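Folding cell pre-purchase walkthrough: checklist with comments
Site: Sesten sorting floor, bench 3
Walked by Nkechi Omoregie and Kálmán Vincze, August

Status key: OK / FIX / ASK VENDOR

1. Floor space and access
Clear walkway on both sides of the bench: OK
Emergency stop within reach of a seated worker: FIX
Comment: The stop is on the far post. You'd have to stand up and lean to hit it. Kálmán wants a second one under the front lip, and I'm with him all the way. Put it in the budget now so it isn't a surprise later.

2. Power and air
Dedicated outlet, labeled: OK
Air line shutoff labeled: FIX
Comment: Label has peeled off. Five-minute job, please just do it!

3. Work surface
Flat, white, no raised edges: OK
Contrast good enough to find a garment edge: OK
Comment: Denim on white is a lovely easy case. I'd still like to see the Zernby quote include a dark top we can swap in for pale shirts and towels.

4. Garments that should be in the acceptance test
Plain items: OK
Printed items: ASK VENDOR
Thick seams and folded layers: ASK VENDOR 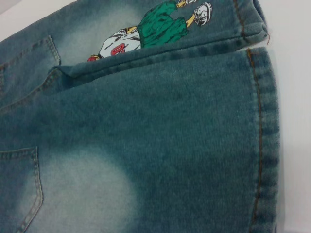
Comments by Nkechi Omoregie, floor safety. Second reader: Chia-hao Pan

Jeans like these belong in the test set, and I got pretty excited going over the reasons with Chia-hao. You've got a cartoon football player printed on the denim, faded patches that run pale into dark, and a flap folded across the jeans with a thick rolled edge. Any one of those could fool a system that looks for edges by color. There's also a loose reddish thread out at the side seam, and loose threads are on our snag list, so the vendor needs to tell us what the gripper does with one.

Ask both bidders to run folded denim, and write down how many layers the fingers pick up. We want that number before we talk price.

5. Gripper and pinch points
Finger pads replaceable without tools: ASK VENDOR
Grip force limit shown on the screen: OK (Rodeo), ASK VENDOR (Zernby)
Guard over the wrist joint: FIX
Comment: Musa Olaniyan caught the guard gap on the Rodeo demo unit. Great eye. They say a longer cover exists, so get it in writing with a part number.

6. Budget lines to add before sign-off
Second emergency stop, wired: $262
Spare finger pads, 52 pairs: $800
Swap-in dark top: no price yet
Training time for the evening crew: Amarachi Ogunleye to fill in
Comment: Pads wear out. Please don't let this line get trimmed.

7. Still open
Service visits from Tijani, covered or billed?
Who signs off the restart after a jam?
Recheck items marked FIX before the deposit goes out. Kálmán has the clipboard copy.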